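Chapter 3
The Chore Problem

In this chapter
Why a kitchen is harder than a factory
What counts as a finished chore
The Waltthorpe list and how to read it
Where the money goes

Every generation gets its own promise that housework is nearly over. The promise usually comes with a drawing of a cheerful machine holding a tray. The machine in the drawing never has to find the tray, which is in the cupboard over the refrigerator, behind the fondue set.

Chapter 2 dealt with machines that do one thing in one place. The bottling line at Itmont fills 2450 bottles an hour and has no opinion about where the bottles came from. They arrive upright, evenly spaced and facing the same way, and a good deal of human effort went into making sure of it. Engineers call this a structured environment. Parents of small children have no word for it.

A home is the other kind. Drawers stick. Cords lie where they were dropped. The thing you need to reach is behind a thing you don't need, and both were somewhere else last night. A person stepping into a strange kitchen to make tea will open two wrong cabinets, find the cups in the third, and think nothing of it. Most of this chapter is about what happened between the first cabinet and the third. 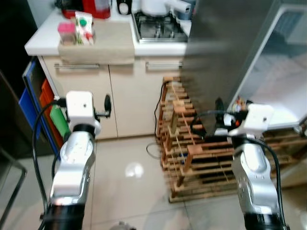

We will use the word "chore" in a narrow sense. A chore is a job with a starting mess, an ending everyone in the house would accept, and no helper standing by to hand over the sponge. By that standard a dishwasher does not do the dishes. It washes them, and somebody else carries, scrapes, loads, unloads and argues about the forks.

The Waltthorpe list, which we return to in Section 3.4, names 18 household chores and asks three things of each. Can a machine start it alone? Can it finish? Can it tell that it has finished? The last one causes the most trouble. The Bunnag towel folder, a shop-floor machine later tried in apartments, would fold a towel neatly and then, finding a folded towel in front of it, fold it again.

Shop floors are not as tidy as their brochures, either. At the Zilimton parts warehouse, the sorting arms ran well until June, when a supplier changed its boxes from matte to shiny. Section 3.5 follows the repair bill.

Before reading on, pick one chore you did today and write down every step, including the ones you did without looking. Keep the page. You will need it for Section 3.2, where it will turn out to be too short.

Key terms: structured environment, chore, grasp, recovery, stopping rule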